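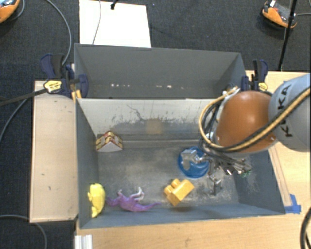

The gray bin: little house, blue bowl, yellow-orange block and the purple dino on its side.

June | by the Orkine blog

How I Sort a Mixed Toy Bin in 20 Minutes

I have a confession: every toy bin in my house becomes a junk drawer by Sunday. Blocks in with bowls, dinosaurs in with everything (I swear they multiply!). I used to dump it all on the rug and then sit there feeling defeated, so now I work straight out of the bin, a few things at a time.

Start small. Put only a handful of pieces in a wide, open bin with low clutter, so you can see every single one. My big basket holds 100 pieces, easy, and if I tried to do the lot in one go I'd quit before lunch.

Next, pull out whatever isn't a toy. For me that's nearly always dishes. A round bowl goes back to the kitchen unless the kids have really claimed it for pretend soup, and then it gets to live with the play food.

Now the blocks. Anything with studs goes in one box, no matter the color or size. I tried sorting by color once and it lasted 21 hours. Never again!

Animals and dinosaurs get their own tub, and please pick a long one. Those tails stick out of everything. I use a shallow Furnivano tub and lay the dinos flat, all facing the same way, and the lid finally closes.

Houses and other odd shapes go last. Peaked roofs don't stack, so I stand them along a shelf where they look kind of cute anyway. Small ones can sit in front of the taller ones.

While the bin is empty, wipe it out with warm water and a drop of dish soap. Old scuffs on the floor of a bin mostly won't budge, and I've stopped trying. Let it dry with the open side down on a towel, then load the next handful and go again. Set a timer for 20 minutes and stop when it rings, even if there's a pile left.

Recent posts
Labels That Survive Toddlers
What to Do With 200 Loose Blocks
Washing Plastic Animals in the Sink
Play Kitchen Storage on One Shelf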